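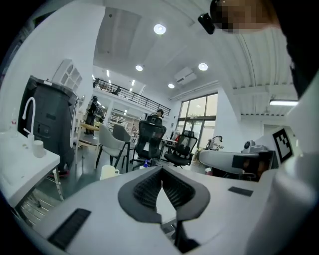
Zamdale, July

Project report, group 4. Nornex hand-held gripper kit, hire version

What we did: tried out the Nornex kit for the spring assignment (pick a commercial robotics product, use it, say if the department should pay for it). We had it on a student hire. This is the short version, the long tables are in the appendix.

The kit
Hand-held gripper with a white body, soft V-shaped finger pads with ribs, black grip strips on the shell. Camera on the tool. You hold it, do the task yourself, and the recording gets turned into training data for an arm later. Printed markers come in the box too. Software is called Avura, runs on a laptop, license is included for the hire period and then you pay.

Setup
Manual says one afternoon. Took us two. First afternoon was nearly all calibration. Avura kept rejecting the marker and the error just says "pose invalid", no hint why. In the end it was the print scale, we had printed our own copy at fit-to-page. Support page does mention this but under Printing, not under Errors. Second afternoon went fine.

Work area was the shared room downstairs, the one with the sink and the mezzanine. Good light from the big windows. We wanted a place with normal stuff in it, mugs and chairs and so on, because the brochure says the kit works in "any everyday room" and we wanted to check that.

Task
Pick up a mug, move it to a marked spot, let go. That's all. We first planned three tasks but time ran out so the drawer task and the cloth task are dropped. Sorry, the proposal still lists them.

Results
323 recordings in total. Avura accepted 246 of them. The other 77 got thrown out. Of those, 43 were tracking lost and the rest were us, mostly stopping the recording too soon or starting it with the gripper already closed.

Tracking loss was worst when we turned fast toward the windows. Slower turns helped a lot. Also got worse late in the day, we think glare on the counter but didnt test that properly, so treat it as a guess.

Accepted recordings looked clean. Played back a bunch of them and the path matched what we remember doing. Gripper opening is logged too and that part never failed once, best bit of the kit in our opinion.

Handling
Comfortable for short goes. After half an hour the wrist gets tired, all of us said so. The weight sits forward. Grip strips are good, no slipping. Soft pads hold a mug well by the rim and by the handle, less well from the side if the mug is wide, it wants to roll out. Pads clean up with a damp cloth.

No left-handed version. One of our group is left-handed and could use it but the trigger is awkward.

Software
Avura is ok. Import is slow, review screen is good. You can tag a recording while it plays, which saved us a lot of time. Export only to their own format unless you have the higher license, and that is not on the price list, you have to email. We emailed. Answer came after we had given the kit back.

Compared with
Sung starter set, which last years group reviewed. We only had their report, not the set, so this is not a fair test. Their set up was faster by their account, but it had no review screen and they had to sort files by hand. Pads were hard plastic and they complained about dropped cups.

Cost
Hire was 183 dollars for the period, student rate, shipping both ways included. Deposit came back in full. Purchase price is on request only, so no cost per recording for owning one. Would of liked to include that.

What we didn't do
Train anything. The proposal says we would run a policy on the arm with our data and we did not get that far. So we can say the kit records well, we can't say the recordings are good enough to train on. Next group should start there and leave at least three weeks for it.

Recommendation
Hire again, don't buy yet. Get the export question answered in writing first. Use the markers from the box and do not reprint them.

Appendix A: recording log
Appendix B: Avura settings
Appendix C: emails with Nornex support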